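3.2. Le rangement des objets de dînette dans les familles à deux langues

Le premier corpus, recueilli à l'école, laissait de côté une question pratique : les enfants nomment-ils les objets du repas dans la langue où ils les ont manipulés, ou dans celle de l'adulte qui les interroge ? Les travaux antérieurs sur le lexique domestique traitent surtout des verbes de préparation. Les noms de récipients ont reçu moins d'attention, alors que leur découpage varie fortement d'une langue à l'autre et même d'une région à l'autre. Un même enfant peut dire « bol » à la maison et « tasse » à la cantine pour un objet de forme voisine.

Nous avons donc repris les enregistrements du fonds Vusby, soit 3 477 énoncés transcrits, et retenu ceux où apparaît au moins un nom d'ustensile ou d'aliment. Les énoncés interrompus par un tiers ont été écartés, de même que les répétitions immédiates. L'âge des enfants et la langue de chaque parent figurent dans le tableau de l'annexe B.

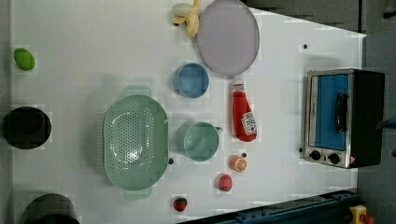 Fig. 4. — Objets de dînette sur une table blanche : assiette ovale, petit bol bleu clair, bananes, bouteille de ketchup et petit four.

Les noms d'aliments posent peu de difficultés. « Banane » est stable dans toutes les familles, y compris chez les plus jeunes, et ne donne lieu à aucune alternance notable. « Ketchup » l'est aussi, mais pour une autre raison : le mot passe d'une langue à l'autre avec une simple adaptation de l'accent, de sorte que le transcripteur ne peut pas toujours décider de la langue de l'énoncé. Ces occurrences ont reçu un code neutre et n'entrent pas dans le calcul des alternances.

Les récipients se comportent autrement. Pour un récipient creux sans anse, les enfants hésitent entre « bol », « assiette » et, plus rarement, « coupe ». L'hésitation est plus fréquente lorsque la consigne vient du parent dont le français est la seconde langue. Elle diminue quand l'objet est désigné dans une phrase qui précise son usage (« mets la soupe dedans »), ce qui rejoint les observations de Kutach sur le rôle de la fonction dans la dénomination. La forme seule ne suffit pas à fixer le choix du mot avant la fin de la maternelle.

Le cas de l'anse est à part. Dès qu'elle est visible, les noms du type « tasse » l'emportent, même si la taille de l'objet appellerait plutôt un autre terme. Les enfants de notre échantillon emploient peu « mug », et ceux qui le font l'ont presque toujours entendu d'un aîné. Quant au four, il est nommé « four », « micro-ondes » ou « la machine » selon les foyers — la dernière forme n'apparaît que dans deux familles, mais elle y est constante.

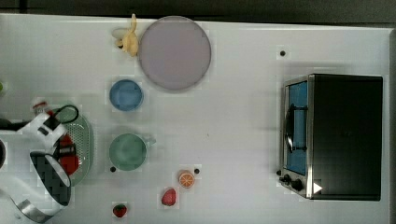 Lorraine Partington
Ingénieure d'études, pôle Lexique et acquisition

Le codage a été réalisé en deux passes. La première attribuait à chaque nom une langue et une catégorie (aliment, récipient, appareil). La seconde, menée en février sur un sous-ensemble tiré au sort, servait à mesurer l'accord entre annotateurs. Les désaccords portaient surtout sur les diminutifs et sur les mots inventés, que nous avons conservés dans leur graphie d'origine. Le guide d'annotation, dérivé de celui de Tapsell, comptait 11 rubriques au départ ; deux d'entre elles ont été fusionnées après la première passe.

Les séances familiales durent jusqu'à 25 minutes. Les plus courtes fournissent peu de récipients, et nous avons choisi de ne pas pondérer les résultats selon la durée. Ce choix avantage légèrement les familles bavardes. Une pondération a été essayée sur les données de la classe d'âge supérieure sans modifier l'ordre des catégories.

Reste la question de l'adulte présent. Dans les séances où les deux parents participent, l'enfant adopte en général le terme de celui qui a parlé en dernier, puis revient au sien au bout de quelques échanges. Ce retour est plus rapide pour les récipients que pour les appareils. Nous l'examinons en détail dans la section 3.3, à partir des seules séances où le même objet est nommé par les trois locuteurs.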